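Home | Project | Data | FAQ | People | Contact

Trandedach – frequently asked questions
Last updated: May

Short answers, written between other jobs. If yours isn't covered, email Angharad Voyle and she'll add it.

What's the question you're trying to answer?

Whether a policy trained only on hand-held gripper demos, no robot in the room, can learn to sort cutlery and utensils in a kitchen it's never seen. Mostly yes. Thin stuff is harder than we hoped. Details further down.

What does the input look like?

One wide-angle colour view from the gripper, plus jaw width. No depth. No outside cameras. The wide lens bends straight lines quite a bit and we don't correct for it – we tried, lost the edges of the counter, and the numbers got worse. A clear-bowled spoon is about as nasty as our objects get, you see the stove right through it.

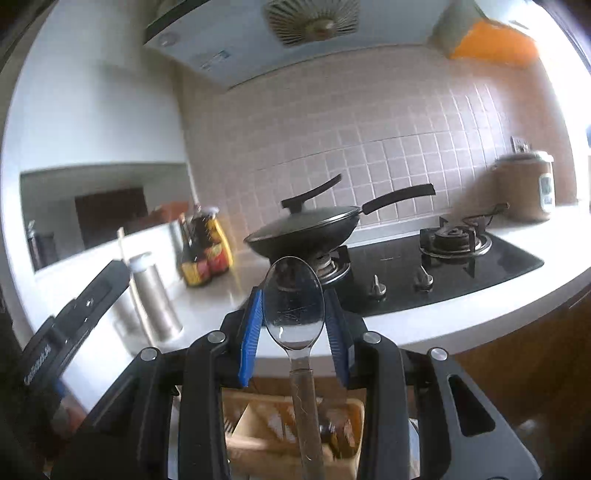 How many demos?

2888 in the full set. After filtering for tracking dropouts we train on less than that, the exact list is in the Data page. Every demo is one utensil, one pick, one place.

How did you test it?

100 trials per condition on the arm, new kitchen, same utensil types but different pieces. Mandla Shezi ran them and Lensa Worku scored from the recordings without knowing which policy she was watching. A trial counts if the utensil ends up in the right bin within the time limit. Dropped and re-grasped still counts. Wrong bin doesn't.

And the result?

Full policy: 71 out of 100. Without the jaw width input it falls off badly, mostly on thin handles. Without the kitchen variety (all demos from a single kitchen, same total count) it falls off even more. That second one is the finding we care about, the rest is plumbing.

Why do the thin utensils fail so often?

Two things. First, grasp timing. The policy decides it's holding something when the jaws stop closing, and with a very thin object they stop so near to fully shut that the width signal hardly tells you anything. Second, tilt. A spoon held by the bowl mostly stays put. A narrow stick pivots between the pads and then the place step starts from an angle that isnt in the training set.
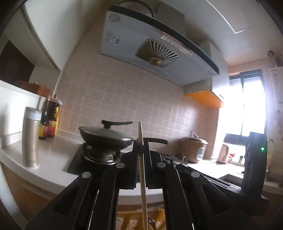
Our fix for tilt was a second look before the place step. The policy stops, takes one more reading of the utensil's angle against whatever is behind it, and only then moves off. A chopstick held nearly upright in front of a tiled wall, with a wok handle crossing behind it, is the sort of view where the angle estimate has a lot of competing lines to deal with. So we added extra training crops with busy backgrounds. Helped a bit. Not solved.

Did you clear the kitchens first?

No. Bottles, lids, rice cookers, whatever was out stayed out. Ilham Fahmy was firm on this and she was right, the early version trained on cleared counters went to pieces the first time someone left a kettle in veiw.

Can I use the data?

Yes for research. Fill in the form on the Data page. There's a small sample of 293 demos if you just want to check the format before you pull down the lot. Commercial use, talk to us first.

Does it work with other grippers?

Parallel jaws, probably, if your opening is close to ours. Etenesh Ejigu has it going on a second set with softer pads and saw no real change in behaviour. Suction – no, and we're not planning to.

What hardware do I need to train?

One decent GPU and a weekend's patience. Config files are in the repo. Use the small batch size if you run out of memory, it makes no difference to the result that we could measure.

What's next?

Two utensils at once, then drawers. Also a proper write-up of the tilt failures, which keeps getting pushed back.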